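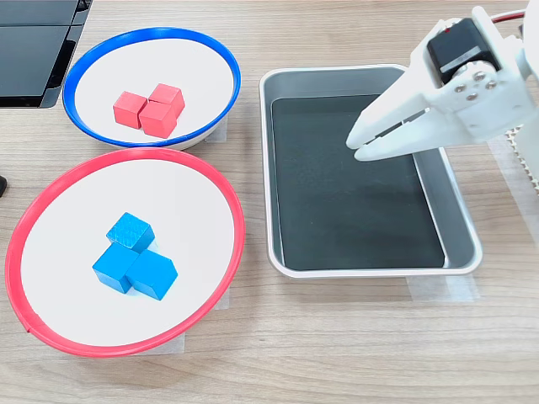
Meinir Trevor reckons the starter wants feeding twice a day in this weather, and that I've been starving it. She left a note in the book to that effect, with two underlinings, and having tried it for a week I have to say she's right!

August 15, 2023

Rye starter, batch 17. Fed at breakfast and again after tea, equal weights flour and water. It doubled in 3 hours, which is the quickest I've had out of the Irari flour (batch 15 took most of the morning and smelt of nail varnish). Smell today is lovely, like yoghurt and green apples. Domed top, lots of fine bubbles down the side of the jar.

Dough mixed straight after. Went a bit wetter than the June loaves, as the new sack drinks more water than the old one. Salt held back until after the rest. I forgot it completely last time, so it now sits on top of the scales where I can't miss it. Four folds, the last one barely needed. The dough had gone silky and was holding its shape by then, a real pleasure to handle.

Bench temperature 24 when I started. Didn't check it again, must do that.

Shaped two. One into the long Skirkent basket, one into the round one with rice flour rubbed well in. Both into the fridge overnight. Cledwyn Jarman wants to try baking one straight from cold and one after an hour out, same oven, same day, and I'm all for it. My money is on the cold one for the cut opening up, but he thinks the crumb will be tighter. We'll see.

Pugh oven: still hotter at the back left. Turn the loaves halfway, and go by the colour of the crust, as the dial reads low. The Mesitz stone has a hairline crack near the front edge, no worse than in June. Keep an eye on it.

Caraway test put off again, we're out of seed. I'd love to try it toasted and crushed, with a spoonful of treacle.

To do: order caraway, wash the linen cloths (no softener, please), find the lid for the small jar, ask Meinir if she still has her notes on the barley loaf. Starter has had its evening feed and is on the lower shelf.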